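Hi neighbors! I run Sartori, the little corner shop on Drukgate, and I'm looking for a part-time person to help me keep the shelves and the counter displays looking good. It's 10 hours a week to start, split over two afternoons plus Saturday morning, and it pays better than you'd guess for a shop this size (ask me, I'll tell you straight away).

Mostly you'd be unpacking deliveries, wiping things down, checking dates and putting stock out so people can see it. We carry 168 different items in a room that was a shoe repair place before I got it, so every bit of shelf has to earn its keep!
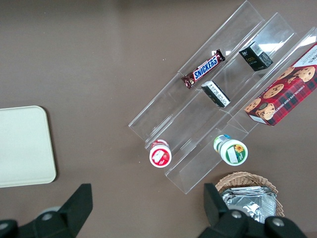
I care a lot about the small displays, probably more than is healthy. Customers standing in line buy what's right in front of them, and I like to change the mix every week or so. The clear stepped stands are my favorites for this, and you can put very different things on one of them, a Snickers on one shelf and a big tartan box of chocolate chip shortbread on another, with little boxes and bottles filling in. I'd want you to try your own combinations and move things until they look right to you. If you hate my arrangement, say so and redo it.

You don't need retail experience. My last helper came from a plant nursery and was wonderful. You do need to be okay on your feet for a few hours and able to lift a case of drinks, and please be someone who notices when a label is facing the wrong way. Some evenings I also do a snack table for the Rakau film club down the street, and that's extra hours if you want them (you get to stay for the movie, too).

The shop is a short walk from the Flarkudari bus stop, and there's a spot out back for a bike. Staff get 13 percent off everything, coffee is free, and I pay every Friday.

To apply, just come by after 3 p.m. and ask for the owner, or leave a note at the register with your phone number and the hours you can do. No résumé needed! I'd love to have somebody started by March.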